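Trurkance peg and insert board: review

Rating: four out of five
Bought from: Trultham, mail order
Also tried: the Gikix board

I have wanted a decent insertion board for a while. The old one had holes that had worn so wide that any peg would drop in from any angle, and there is no point practising on that. The Trurkance is sold as a bench board for fine handling work, and it came well recommended by a shop I have used before. I paid 70 pounds for it, with postage on top.

The set is a flat white board and a bag of blue parts. Some are very small pegs, some are thicker cylinders, and there is one round piece with a toothed edge. The white plates on the board have the openings in them, and there are outlines to show where things belong. The two colours make it easy to see what is still out of place, even when the lighting is poor. 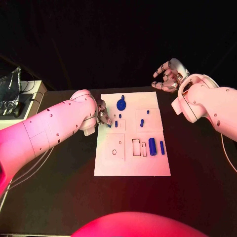

Setting up

There is hardly anything to do. The board goes flat on the table and the parts go on the board. The instruction leaflet is a single folded sheet with drawings and very little text. It gives one suggested layout, which I followed for the first week and then ignored.

I would put it on a dark surface if you have one. On a pale worktop the edge of the board is hard to pick out, and a dropped peg is easier to find against black. The board is light, so it will creep if you lean on it. I put a square of non-slip matting underneath (the sort sold for drawers) and it has stayed put.

The small pegs

These are the best part of the set and also the most awkward. The narrow slots have to be met square on. Come in at a slight angle and the peg catches on the edge, and pushing harder does no good. I found it best to hold the peg near the top, bring it down to just above the slot, stop, and then lower it.
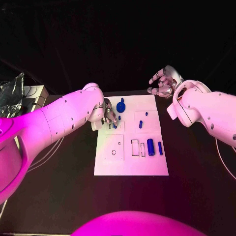 A small blue peg held just above the slotted plate.

The finish on the pegs is smooth, a bit too smooth for my liking. A matt surface would give more grip. I have rubbed two of them down with fine paper and they are better for it, though the blue has gone chalky. Over 156 insertions, which I kept a tally of in April because I wanted to check for wear, the slots stayed tight and I could see no rounding at the corners.

The cylinders and the round piece

The thicker cylinders are far easier. They stand up by themselves, so you can park one on the board and come back to it. Anyone new to this sort of board should start there and leave the slots for later.

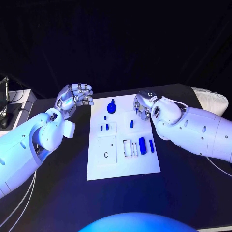
The round piece has a short post on top which makes it simple to pick up. Putting it down level takes more care. It is a nice change from the pegs, and I would have liked a second one in another size. Trultham list an extra parts bag, but it only has more of the small pegs in it.

My usual routine is to do the left side first, then the right, then take everything out in the reverse order. Taking out is worth practising too. The small pegs sit low once they are home, and it is easy to knock the one next door while getting hold of the first.

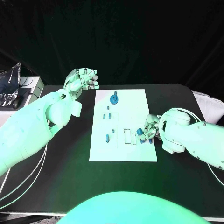 Small pegs and a cylinder standing on the left of the board, with the round piece near the top.

Compared with the Gikix

The Gikix is cheaper and has a lid, but its holes are looser and all the same shape, so it gets dull quickly. It would suit a beginner. At the other end there is the Millet bench set at 170 pounds, which I have only handled in the shop. It felt heavier and came in a proper case. I could not see a hundred pounds of difference in the fit.

Complaints

The storage bag is thin and the seam on mine split within a month. I now keep the parts in an old sandwich box.
No spare small pegs are included, and they are the ones you will lose.
The leaflet should have more than one layout.

Spare pegs can be ordered singly from Trultham under part number 587. Mine took nine days to arrive.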